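Surface Pattern, Week 4 Handout: Repeats, Scale and Why Wallpaper Goes Wrong

These are my notes from Friday's session, tidied up a bit for those of you who missed it and for those of you who were drawing in the margins the whole time (I saw, and some of it was good). Bring them next week, along with your two sketch repeats and some tracing paper.

We started with big florals against small florals, so have a look at the lilies on the walls and then at the ferns and sprigs on the floor.

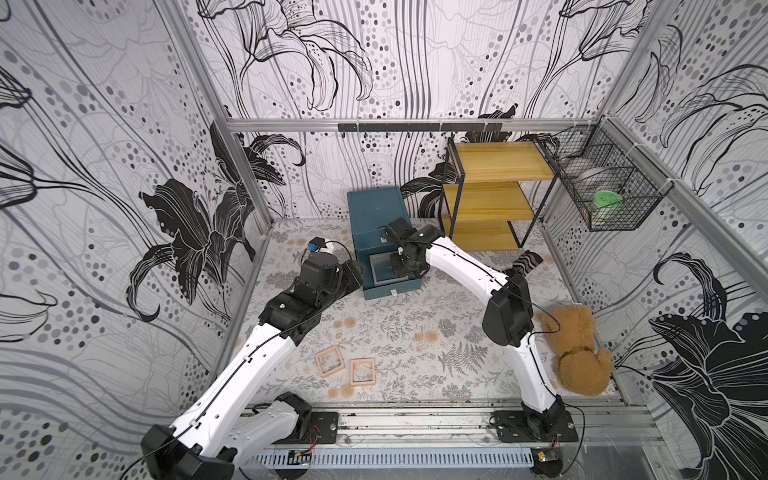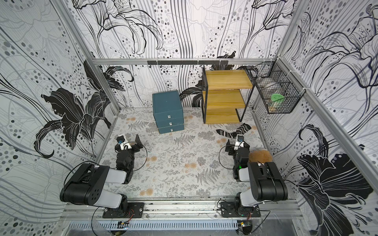

1. The repeat

Every printed paper has a repeat, meaning the distance before the design starts over. Small repeats are easy to hang and easy to get bored of. Big repeats are lovely and eat paper like you wouldn't believe.

My go-to sample for this is a Graladier paper with an 18 inch repeat. Say your wall needs a 96 inch drop. You can't cut 96 inches and move on, since the next strip has to start at the same point in the design. Five full repeats is 90 inches, which is too short, so you go up to six. That's 108 inches per strip, and 12 of those inches go in the trash (or in your scrap box, if you're me). Then add a little for trimming top and bottom. People forget the trimming every single year.

Try the same sum at home with a 20 inch repeat and a 17 inch repeat. The 17 comes out at 102 and the 20 comes out at 100, so the bigger repeat wastes less on that particular wall! I love this one. You always have to do the sum.

2. Straight match and drop match

A straight match lines up at the same height on every strip. Put two strips side by side and the same flower sits level all the way across. Easy to plan, but the eye picks up horizontal rows very quickly, and once you've seen them you can't stop.

A half-drop shifts each neighboring strip down by half a repeat. The rows break up into diagonals and the whole thing feels looser. Most large florals you meet in pattern books are drawn this way. If you're drawing your own, do the half-drop test before you fall in love with anything: trace your unit, slide the tracing one unit over and half a unit down, and look for gaps. Wálter Arboleda brought in his leaf design for this and we found a river running straight through it, a long pale channel between motifs. He moved one stem and it closed up. Ten minutes with a pencil.

3. Scale

Students ask me whether a small room has to have a small print. No! A small print in a small room can look like static. A large one gives you fewer things to look at, and if the ground is light it can feel pretty calm. What you do have to plan for is where the motifs get chopped. A big flower head that lands in a corner gets folded down the middle, and a door frame will take half of another.

So plan from the wall people see first. Center a motif there, or center a seam there, and let the awkward cuts fall behind the door. The Plakley sample book has a decent chart for this at the back. Ignore the one in the Junow book, the print is so small that I gave up on it.

4. Mixing two patterns

I use three questions and that's it.

Are they different sizes? Two florals of the same size fight each other.

Do they share something? A color will do it, or a kind of line. Gray is very forgiving as a go-between.

Is one of them quieter? Somebody has to be in the background. Low contrast, thin line, pale ground, whatever gets you there.

Vidar Hägglund argued that you can break all three if you're confident enough, and he showed us a hallway with two loud stripes to prove it. I'm still thinking about that hallway. I wouldn't live in it.

5. Line and fill

Line-drawn flowers read very differently from filled ones. Squint at a line drawing and it goes gray. Squint at a solid black petal and it stays black, so it jumps toward you from across the room. If you want movement, mix the two and let the solid shapes be the stops along the way. Dots are handy here as filler - vary the sizes or they'll look like a rash.

For next week

Draw one motif in line only and the same motif filled. Put each into a half-drop with at least nine units, so I can see the rhythm. Photocopies are fine. Look up sample 2476 in the Rangel binder (second shelf, please put it back) and work out whether it's a straight match or a drop. I want the repeat height too, measured with a ruler, no guessing.

Room's open from lunchtime if you need the light table.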